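Speaker notes: Reducing bread waste in institutional kitchens
Hurdale Catering Forum, afternoon session
Speaker: Magdalini Theodorakopoulos

Opening. Thank the organizers and Makis Stamatopoulos for the introduction. State the subject at once: bread is the item our kitchens throw away most often, and the one for which we keep the poorest records.

Background. The Flelari dining service serves 900 meals on a full day. Until last August, bread was ordered by a standing arrangement that had not been reviewed in six years. Mattes Reinholz and his staff weighed the returns from each service and entered them in a shared log. Pause so that the audience can read the log on the handout.

Main point. Most of the loss occurred before bread reached the diner. Loaves were sliced early in the morning for the noon service and stood uncovered. Slices that had dried at the edges were discarded at the counter, and staff then opened fresh loaves to replace them. 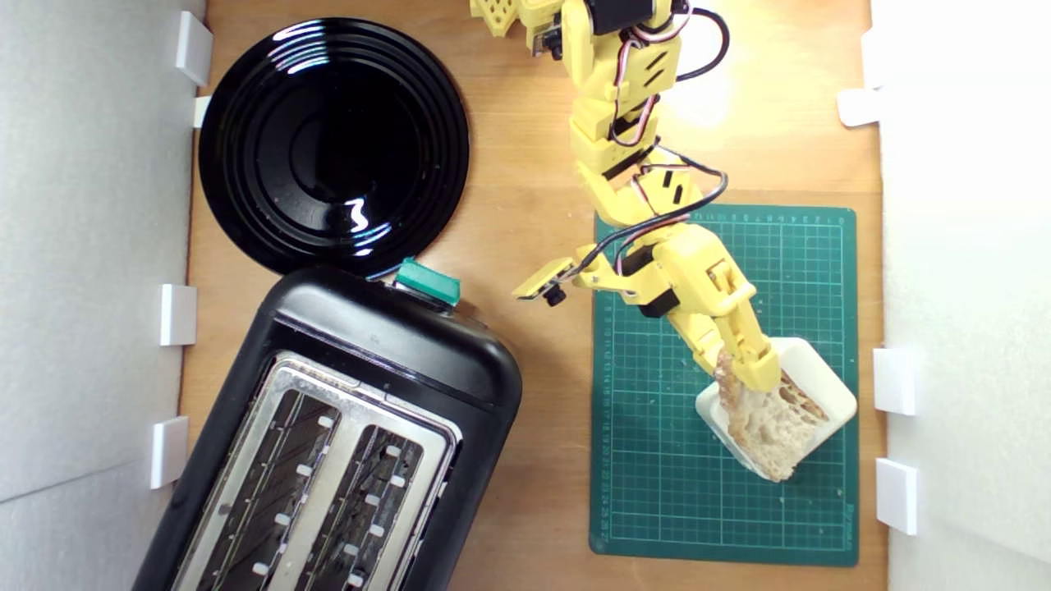 Under the revised procedure, slicing is done in batches of 300, with the next batch started only when the counter supervisor asks for it. Toast is prepared to order. Ends and unserved slices are set aside in covered trays and used the same day for crumbs, soup or pudding.

Note on objections. Nektarios Galanis raised the question of labor. Acknowledge it plainly — the first weeks did require additional time at the slicing station, and the schedule was adjusted to allow for it. Do not go into the staffing table unless asked.

Suppliers. The Arnel bakery agreed to accept order changes until 4 p.m. on the day before delivery. Other kitchens should raise this point when contracts come up for renewal.

Remaining work. The evening service still follows the old arrangement. Spyros Lazaridis will supervise the change there and will report to the Forum at its next meeting.

Questions. Refer requests for the log template to the registration desk. The room must be cleared by 3:30 p.m.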